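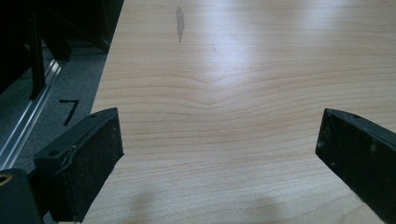 **Oona Hirvonen**
*Writes the home care page for the Clamovham tenants' newsletter*

# Grey marks and small scratches on a light table

A light table is friendly to a room, but it shows everything. Mine is pale with fine darker lines in the grain, and in the middle the lines go down in a shallow V. Near the far end there is a narrow grey mark, and close to it a very thin dark scratch. For a long time I cleaned such marks in the wrong way, too strong and too quickly, so I want to write down how I do it now.

## First look, then rub

Put off the ceiling light before you begin. Under a bright lamp a smooth table shines white in one part, and you cannot see what is dirt and what is damage. I prefer to work at 9 in the morning, when the light comes from the window side. Bend down until your eyes are almost at the height of the table.

Then pass a clean fingernail over the mark, very softly.

- If you feel a small edge going up, something is lying on top of the surface, for example glue or rubber.
- If you feel an edge going down, it is a scratch.
- If you feel nothing, it can be a stain or a worn place. Try the cleaning first and decide after.

## The grey mark

Wet a soft cloth with warm water and one drop of washing-up liquid. Wring it well. Lay it on the mark for 2 minutes and do not rub yet. After this, wipe along the grain with light pressure, and dry with a second cloth.

If the mark is still there, make a paste from baking soda and a little water. Test it under the table edge or in a corner. Use one finger inside the cloth, count 30 short strokes, then stop and look again. On a laminate you must be patient with the paste, for it can make the shine dull, and a dull place is worse to look at than the mark.
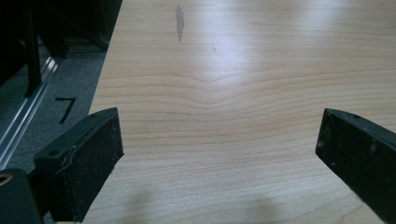 With the scratch I do less. A thin one which you see only from one side is better left in peace. If it disturbs you, take a wax stick for furniture. I have one from Vako in the colour "light birch", but it was a little too yellow for my table, so choose one tone lighter than you think. Warm the end between your fingers, fill the line, and take away the extra wax with an old plastic card.

Please do not use a scouring sponge, also not the white "magic" kind, over a large area. I did this on our old kitchen table in Stullmont and the round dull place stayed until we moved.

## For every week

1. Take everything from the table, also the fruit bowl.
2. Brush away crumbs and sand with a dry cloth.
3. Wipe with a damp cloth, along the grain.
4. Dry at once, the edges too.

I do it on Saturday after breakfast. Felt pads under vases and lamps help very much, but look at them sometimes, as small stones stick in the felt and then it scratches more than the bare foot of the vase.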